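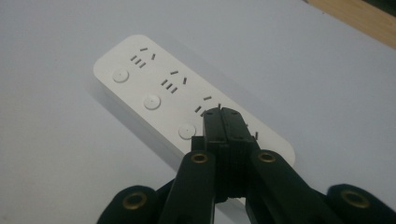 A question came back from the February group, and it was a good one: if every outlet on a power board has its own button, do we still need to go back to the wall and switch it off there as well? Somebody else at the same table said they'd always gone by the buttons alone, for years and years, and never had a moment's trouble.

I'd like to spend the first part of tonight on that, because it sits right in the middle of what this unit is about, and I suspect a good many of you do the same at home. (So did I, for longer than I'd like to admit — my mother's sewing room ran off one board and a prayer.)

The short answer is yes, please go back to the wall. A button on the board turns off the outlet it belongs to. The cord between the board and the wall is still live, and so is the inside of the board. If you're wiping a desk down, shifting furniture about or winding the cord up to put it away, switch off at the wall and pull the plug out. If you're only turning a lamp off for the night, the button is perfectly fine and that's what it's there for.

## Session 3: Power boards around the house

### Getting to know the board

Before you plug anything in, turn the board over and read the back. The print is usually tiny, so bring your glasses, or borrow a pair from the tin by the door. You're looking for the maximum load, which may be given in watts or in amps or in both. Copy it on to a bit of masking tape in good big letters and stick it on the underside where you can find it again.

Then look at the top. Are the outlets clean, with no brown marks near the slots? Does each button, if it has them, move freely and stay where you put it? Run your hand along the whole cord while it's unplugged and feel for nicks, flat spots or places where it's gone stiff. A board with a damaged cord goes in the e-waste tub, and I'm afraid tape doesn't count as a repair.

### Adding up the load

This is the bit people groan about, and it's really only primary school sums. Every appliance has a rating plate somewhere, generally underneath or round the back. Write down the watts for each thing you mean to run at once, add them up, and compare the total with the figure on your masking tape.

Let's say we have a Teuber desk lamp at 40 watts and a little Keklow radio at 20. That's 60 watts all up, which hardly bothers any board at all. Now suppose someone comes in on a cold morning and adds a Grivholm heater marked 3,000 watts. The lamp and radio have stopped mattering, and the heater by itself is more than most household boards are rated to carry. Heaters, kettles, toasters and irons should each go straight into a wall outlet. I'd put clothes dryers on that list too, though one or two of you will tell me yours has been on a board since you moved in.

Never plug one board into another, either. If you've run out of outlets, it's worth having a licensed electrician put in another one — dearer than a new board, I know, but you only pay for it once.

### Where to put it

- On a hard, flat surface with some air around it
- Out from under rugs, cushions, doonas and the dog's bed
- Well away from sinks, fish tanks, vases and the spot where you always put your tea
- Where you can reach the buttons without crawling

Try not to run the cord across a doorway. If the board lives behind a desk, bring it up on to a shelf or fix it to the desk leg using the maker's own mounting holes, if it has them. Dust gets into everything down on the floor, and you'll never look at the thing if you have to move the bookcase first.

Bulky plug packs are a nuisance because they like to sit over the outlet next door. Try them at one end of the board before you give up and buy something bigger.

### Labels

Bread tags are lovely for this. Write the name of the appliance on the tag, clip it round the cord near the plug, and you won't turn off the modem when you meant to turn off the printer. The Clillenum label tape in the cupboard also works, but press it down firmly or it peels in summer.

### To do before next time

Choose one board at home. Find its maximum load, list everything plugged into it with the watts beside each, and bring your total along on a piece of paper. If you can't find a rating plate, write "couldn't find it" and we'll hunt for it together.

Please also feel the plugs and the board after they've been running for an hour or so. Slightly warm is normal for a plug pack. If anything is hot, smells odd or buzzes, switch it off at the wall, unplug it and leave it off. Don't bring that one in still dangling from your handbag, as happened last term, without telling me first!

Tea is at half past seven, and the urn has its own wall outlet.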